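Boketti: odds and ends from a hotel room

README, 22 February 2023
Maintained by Huiling Lu

Boketti covers the small things a hotel stay leaves in your pockets, plus the carpet they end up on. There are 487 entries in 13 folders. Folder 2 is misspelled and will stay that way, as three scripts depend on it. 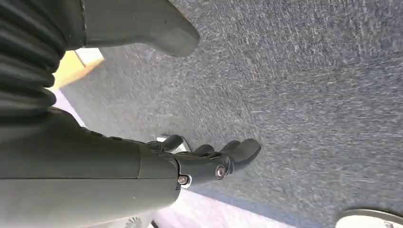 How are the folders sorted?
By kind of object. Floors and carpets go last.

Key cards get their own folder, with far more entries than the subject deserves. Autumn trees are popular with whoever prints these. Small print is transcribed only where a person can read it.

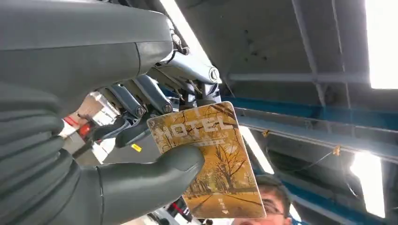
What goes in the label field for a key card?
Write "key card", then the main color, then any large lettering.

Known issues: "beige" and "tan" are both in use. The argument continues in May.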